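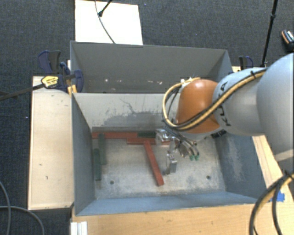
Vovby Cordless Tyre Inflator

Sold by Vistemico Motoring, Kistdale
In stock
2,139 sold through our shop and trade counter

The Vovby is a cordless inflator for car, motorcycle and bicycle tyres. You set the pressure you want, screw the hose to the valve and press the button. It stops when it gets there. It runs from its own battery or from the 12-volt socket in the car, and it lives in the boot in a zipped bag with its hose and adaptors.

We have stocked it for two winters. Before that we sold a mains and socket model by the same maker, Hájek, which we still keep parts for. If you have the older one and it works, there is no great reason to change unless the cable annoys you.

What it does

It tops up a car tyre that has lost a few psi and will bring most family car tyres up from soft. It will also inflate a flat tyre as long as the bead is still seated on the rim and the hole is small or has been plugged. It won't reseat a tyre that has come off the rim, and it is not meant for lorries or for airbeds.

The display shows psi, bar or kPa. Press and hold the mode button to switch between them. The last setting is kept when you turn it off, so if all four tyres take the same pressure you only set it once. Many cars want a different figure at the back when loaded. Look on the sticker inside the driver's door or the fuel flap, or in the handbook.

Check pressures with the tyres cold, meaning before you set off or after a very short drive. A warm tyre reads high, and if you let air out to match the sticker you'll be low again by the morning.

Specification

Battery: 3,000 mAh lithium-ion, built in
Charging: USB-C, lead supplied (no plug)
Car lead: 12-volt, fixed plug, supplied
Hose length: 43 cm, screw-on brass end
Units: psi, bar, kPa
Auto stop: yes
Light: white LED on the front, steady or flashing
Adaptors: Presta valve, ball needle, tapered nozzle
Storage: zipped bag
Colour: black
Guarantee: two years

Using it

1. Park on level ground and put the handbrake on.
2. Take off the dust cap and put it in your pocket.
3. Screw the hose on until the hissing stops. The display will show the pressure in the tyre.
4. Use the plus and minus buttons to set the pressure you want.
5. Press the start button. The inflator stops by itself.
6. Unscrew the hose quickly. A little air escapes from the hose at this point and is not coming out of the tyre in any amount that matters.
7. Put the dust cap back.

The brass end gets hot after a long run. Let it cool for a minute or hold it with a glove. After 14 minutes of continuous running the inflator needs a rest, and it should be left until the body feels cool before you carry on. Four ordinary top-ups won't come near this.

It is noisy. People who get up early and do their tyres on the drive should know that the neighbours will hear it.

Battery and charging

Charge it fully before you first use it. The battery symbol has four bars, and when it drops to one you should charge it or use the car lead. Don't run it flat and leave it flat. A unit left empty in a cold boot from October to spring may not take a charge afterwards, and the guarantee does not cover that. We suggest charging it when the clocks change, or whenever you do the washer fluid.

The car lead powers the inflator directly. It doesn't charge the battery. Have the engine running if you are doing more than one tyre from the socket, and do that outdoors, never in a closed garage.

Questions we are asked at the counter

Will the hose reach?
Yes, for any normal car wheel, with the inflator standing on the ground beside it. On a tall van you may need to roll forward so the valve is at the bottom. The car lead reaches all four wheels on most hatchbacks. Estates can be a stretch at the back – use the battery there.

Is the gauge accurate?
It agrees closely with our workshop gauge. If you have a hand gauge you trust, check one against the other and stick with the same one afterwards.

Can I use it with a puncture repair kit?
It will work with the sealant bottles that screw on to the valve. It won't connect to the kind of bottle that is made to fit one car maker's own compressor.

Does it replace the spare?
No. A torn sidewall needs a new tyre whatever you have in the boot.

Customer comment

"Bought after paying for air at the garage once too often. Does the car in a few minutes and my son uses it for his bike. The bag is a tight fit once you have unrolled the lead and I have given up getting it all back in. Otherwise no complaints."
Imogen Fothergill

Spares

Replacement hose, adaptor set, car lead and bag can all be ordered separately. The battery can't be changed at home, so bring the whole unit in and we will send it to the Hájek repair desk for you. Please tape a note to it with your name and what it is doing wrong.

Delivery and returns

Orders placed before noon go out the same working day. Because of the battery we can't send this item by air, and that rules out some island addresses – ring us first if you are unsure. Collection from the Kistdale counter is free, and staff will show you how to set it if you bring the car round.

Unused items can be returned in their box within 30 days. Faulty items can come back at any point in the guarantee with proof of purchase. An email receipt will do.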